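Home | Drawers | Boxes | Room Kits | Spares | Contact

Welwood Desk Drawer, Shallow - item 508

Open-top plywood drawer for paper stuff. Leaflets, cards, the small bits that end up all over the desk. Light finish, thin white top edge, no handle. Made for us by Rao, same people who do the Grutell shelves.

Comes assembled. Runners not included - see spares. Fits any Welwood frame and most of the older Ukero ones, but measure first please, the early Ukero frames were a hair narrow and we get a lot of returns over it. 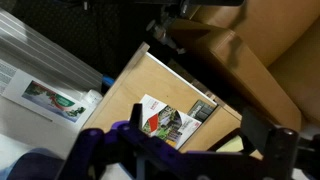
Paper is what this drawer is for, mainly. Flat base, low sides, you can get a finger under a sheet without bending it. It will also take things that aren't paper, within reason. A folded brochure goes in at an angle with space next to it for something small and dark and blocky, and the printed stuff you're still sorting can stay out on the white top alongside. If you want everything standing up in rows get the Grutell divider, sold seperately. Glossy paper slides about a bit on the bare wood. A felt liner fixes that, cut to size, ask when you order.

Finish is a clear wax. Wipe with a dry cloth. No sprays. Ink does mark it, sand lightly and rewax.

Load: 2000 g spread evenly. More than that and the base starts to bow. Catalogs are heavier than you think - weigh a stack before you fill it.

Ordering more than one? Drawers ship nested in pairs, so odd numbers cost the same to send as the next even number up. Order ref for a pair is 756. Say if you want them packed singly.

Moving out of cardboard

Lots of people buy these when they're finally clearing boxes. Fair enough. Our advice is one box at a time, paper first, then small objects, then whatever is left goes back in the box with a label on it.

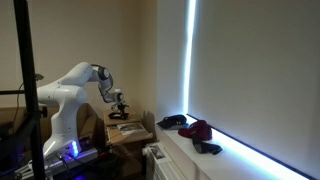
WELWOOD WORKROOM, March - Corner by the window still on cardboard. Blind down, paper fades. The light tan box has a printed sheet with a gray picture poking out at the front, so that one gets sorted next, and there's another brown box behind it to the left. Sheets go in the 508, boxes get flattened and kept for shipping. Remedios Macapagal is doing the sorting and will post the liner sizes when shes through. Stock of the shallow drawer is low till then, the deep one is fine.

Questions on fit, send the inside width of your frame and we'll check it against the sheet. Quote ref 2675 for trade orders.

Related items
Welwood Desk Drawer, Deep
Grutell Divider
Felt Liner, cut to size
Drawer Runners, pair
Ukero Frame Adapter
Clear Wax, small tin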